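Last updated: December

Folding bench: the left arm fault

The two-arm folding bench is running again after being off for most of the month, and a few people have asked what happened, so this is the longer version.

Late one morning the left arm stopped answering commands partway through a shirt. The right arm kept going. It had no way of knowing its partner had quit, and it kept pulling until the shirt was stretched between the two grippers and the left wrist was being dragged sideways. Áine Fahy hit the stop. Nobody was hurt and the damage came to a stripped gear in the left wrist and one torn cuff.
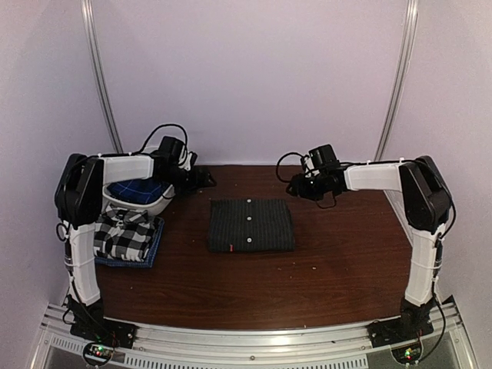
Gangadharan Devadiga wrote back to our first notice to say that the torn cuff was the least of it. A person's fingers could have been in there, he said, and he wanted to know why one arm was ever allowed to move without the other.

It's a fair question. The arms run from separate controller boards, and the link between them was only checked at start-up. Once a job was under way, either side could drop out and the other would carry on. That arrangement dates from 2012, when the bench had a single arm, and it was never looked at again when we added the second. 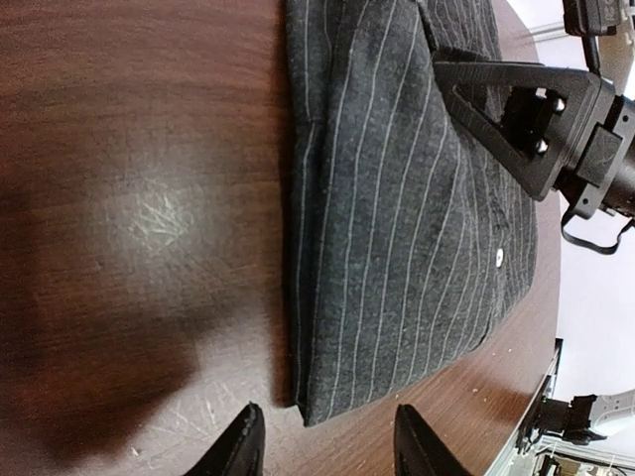
Melaniia Moroz

I went through the logs with Sakda Yensuk. The left controller lost its connection 61 times in the weeks before the fault, nearly always for a moment, and recovered by itself. We had the warnings switched off in the Stitel software as they kept filling the screen. On the day, it didn't recover.

The cause was a worn plug on the wrist cable. Every time the arm reached across the table the cable tugged on it, and in the end the contact let go.
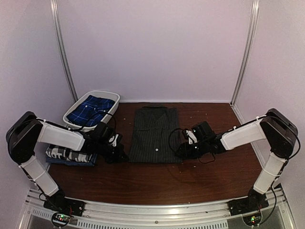
We have replaced the plug and left more slack in the cable. The bigger change is in the control program. Each arm now checks on the other the whole time a job is running, and if the answer is up to 300 milliseconds late both of them hold where they are. They don't open their grippers or go home until someone presses reset — we talked about having them let go, but a held shirt is easier to deal with than an arm moving when you don't expect it.
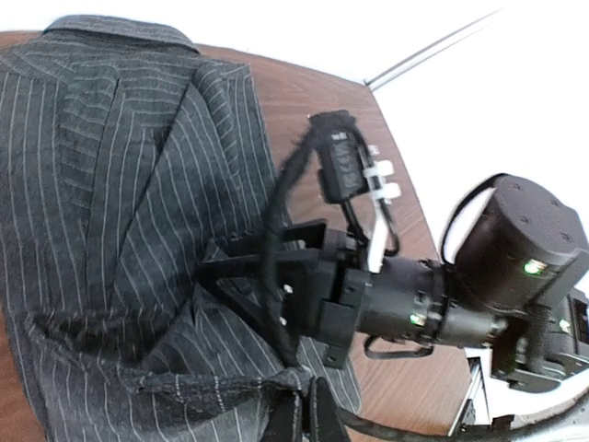 Pinstriped shirt and gripper at the folding bench.

Until the new year please keep to these rules. Two people at the bench for any run. Hands stay off the table unless the power is off at the wall, and a hold doesn't count as off. Write every hold in the book, even the short ones, with the time and which arm reported it.

A spare wrist gear is on order from Temavby. If you notice the left arm jerk or lag, stop the run and let me or Sakda know.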